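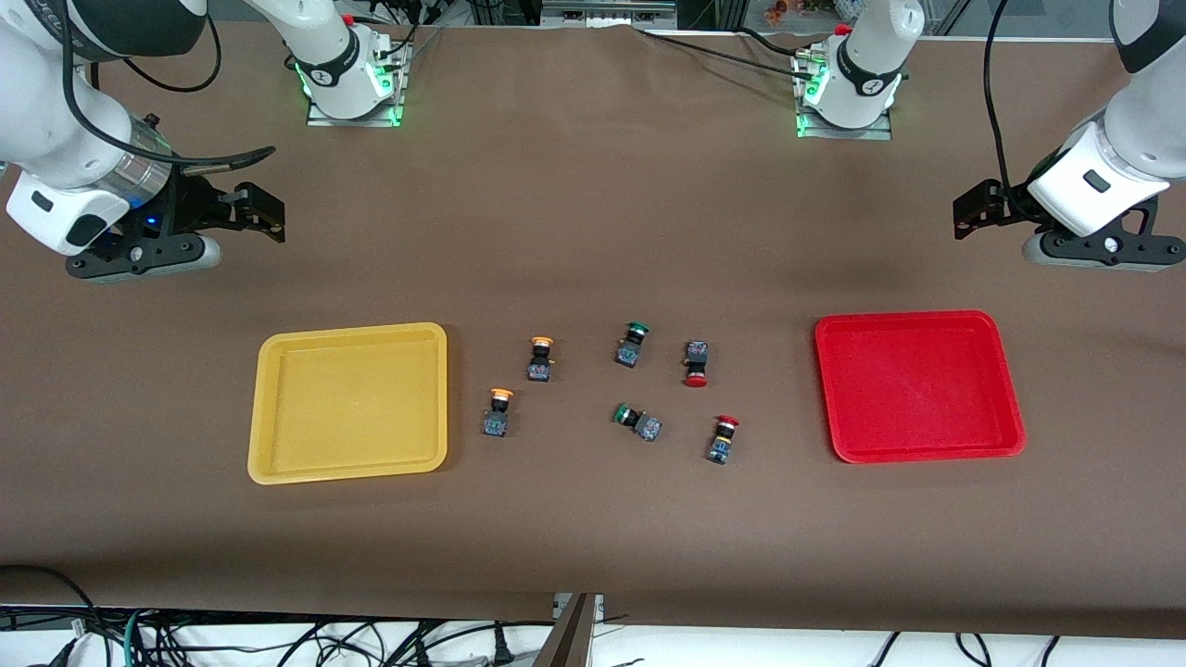

Table covering

A table covering is any layer laid over a table to protect it, hide it or make it look as though company is expected. The term takes in cloths, runners, oilcloth, felt pads and plain paper off a roll. It doesn't usually include newspaper, although newspaper has probably done more of the work.

History

Cloths were in use at wealthy tables long before most households owned a table worth protecting. Early ones doubled as a shared napkin, a practice that etiquette books later spent a good many pages stamping out. Wipeable coverings reached ordinary kitchens in the nineteenth century, and with them came the faint stickiness by which many people remember their grandparents' houses.

Sizes and drop

The part that hangs over the edge is called the drop. Ten inches is common for everyday meals, while formal tables may have a drop that reaches the floor, where guests can stand on it. Round tables need round cloths, a rule widely known and widely ignored.

Colour

White is traditional for formal dining and shows everything. Brown and other dark shades are chosen by people who have owned a white one. Patterned cloths hide small stains well, and a few seem to have been designed with a particular stain in mind.

Local customs

In the market town of Restley, cloths are lent between neighbours for weddings and funerals, and returning one unironed is remembered for years. The Tokside cloth fair, held each October, had 11 stalls in 2000 and still describes itself as growing. Varkico, a village further up the valley, prefers bare tables and regards both places as showing off.

Care

Wax should be left to harden and then scraped off with a blunt knife. Red wine is treated with salt, soda water or a well-placed fruit bowl.

See also: Doily; Place mat; Tea towel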